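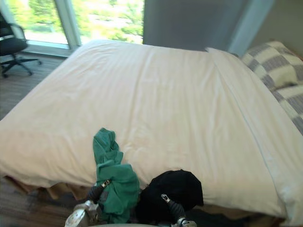 The Bedroom, Finally! A Little Gallery of the Back Room at Bremness

October 6, 2019

Welcome to the back bedroom! So many of you asked for it after I put up the kitchen page, and I kept saying "next week, next week" and then repainting something. It's the last room on the floor and the one I was most nervous about, seeing as it has to be a place to sleep and a place to pay bills and the place where all the folding gets done. It isn't finished (is any room?) but I'm calling it done enough to show. Grab a coffee and come on in.

The bed

It's big. I know it's big! I measured that room three times with the old tape and once more with the new one, and it still felt like parking a boat when the bed went in. I wouldn't trade it. The frame is a Korkimov, bought secondhand from a couple moving across the state, and I paid $144 for it, with the slats. Getting it up the stairs took two trips and one very bad word.

The duvet

White, plain, nothing fancy. I went back and forth on color forever and ended up with white so that I can change everything else when I get bored. It wrinkles if you so much as look at it, and I've stopped fighting that. In the daylight from the window it goes a little pink and creamy, and I love it most that way. I let it hang well down over the side — I like a bed that looks like it has too much blanket on it.

The cover is from Bunex and it has buttons along the bottom, seven of them, and I lose one every few washes. If you're shopping for one, get a zipper. Learn from me.

The bed skirt

I was a bed skirt snob for years, I admit it. Then I had a bed with two storage bins and a vacuum cleaner bag under it, and suddenly I understood the whole idea. Mine is tan, so it doesn't show dust the way the white one did. I pin it to the box spring with upholstery pins, the twisty kind, and it hasn't slid around since.

The window

My favorite thing in the room and I can't take any credit for it. It's tall and it's full of leaves, still green as anything, and in the mornings I lie there and do nothing for a good ten minutes. The curtains are the same ones I had in the last apartment. I let the hem down, ironed it badly, and up they went. I keep meaning to get proper lining for summer, when the sun is up before I want to be.

The checkered blanket

Gray and cream, and the one thing in here everyone asks about! It's from a Mondal sale and I'm sorry to say they don't carry that check anymore (I've looked, I wanted a second one for the couch). It's heavier than it seems and it makes the white look softer. In winter it goes on top of the duvet, and the rest of the year it goes wherever it lands.

The desk chair

Yes, there's an office chair in the bedroom. Black, on the other side from the blanket, and not pretty. I looked at pretty chairs. I sat in pretty chairs, and my back told me what it thought of them. I had a nice one picked out at $296 and walked out of the store without it, and the plain black one stayed. Maybe one day I'll sew it a cover — I have the fabric already, that's usually as far as I get.

Folding on the bed

The green and the black pieces on the near side of the bed pretty much sum up how the room gets used. Everything soft in the house gets sorted up there sooner or later. A bed that size beats any table for folding, and it's the right height for me if I don't lean. My rule (I break it constantly) is that darks get done first, while the white cover is still easy to see lint on, and then I run the lint roller over the whole thing at the end. Teal green against all that white is so nice, by the way, that I've started wondering about cushions in that color.

If you fold on your own bed, start with the big things and stack toward the pillows. I used to start with socks and then have nowhere to lay a sheet.

The walls and floor

Two coats of an off-white called Oat Milk, which on the card looked like nothing and on the wall looks like I knew what I was doing. It took most of a weekend, plus another evening for the bit behind the radiator that I'd pretended wasn't there. The floor got a good scrub and some oil soap and that's all it's getting until spring.

What's still on the list

A reading lamp, for one. I've been using a clip-on that pings off whenever I turn a page. A rug for the window side, something small and washable. New knobs for the closet. I've put $55 aside for the knobs and I already know I'll spend it on plants!

Next up is the hallway, and I promise it won't take as long as this did. If you have a good source for narrow shoe cabinets, leave it in the comments, I need one that's shallower than my foot. And if anyone spots that gray and cream check in a throw size, please, please tell me before you buy them all.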